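About Skenidmont School

Skenidmont School is an independent day school in Tremuvthorpe serving 426 students from kindergarten through grade 8. The School was established by a group of local families and continues to be governed by a board of 12 trustees, the majority of whom are parents of current or former students.

Meals have held a central place in the life of the School from its first term. Students and teachers eat together each day in the Luvell Room, at long tables assigned by house. Each table is set, served and cleared by its own students under the supervision of a house teacher. Duties change every 6 weeks, and students in the upper grades are expected to instruct younger ones in the proper care of the room.
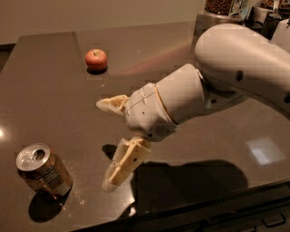 The tables are wiped down and dried after every sitting. Food scraps are taken to the garden bins, and cans and bottles are rinsed and sorted in the pantry before pickup. The School provides fresh fruit at morning break and again at 3:15 p.m. for students enrolled in the afternoon program. Families may send a packed lunch if they prefer, and are asked to label all containers with the student's name and house.

The Luvell Room was refurnished with the support of alumni and neighbors, who gave some 1000 hours of labor to the project. It is also used for recitals, parent evenings and the spring supper in May — an event open to all residents of Tremuvthorpe.

Administration

Chantal Sawatzky, Head of School
Murray Beaulieu, Assistant Head and Dean of Students
Annick Jacquet, Director of Dining and Household Studies
Réjean Melnyk, Facilities

Inquiries regarding admission should be directed to Kirsten Penner in the main office. Tours are given by appointment during the school year and include lunch with one of the houses. Dietary needs should be noted when the appointment is made.

Last updated: May
Shares: 12

This site uses cookies to improve your visit. By continuing to browse, you accept our use of cookies.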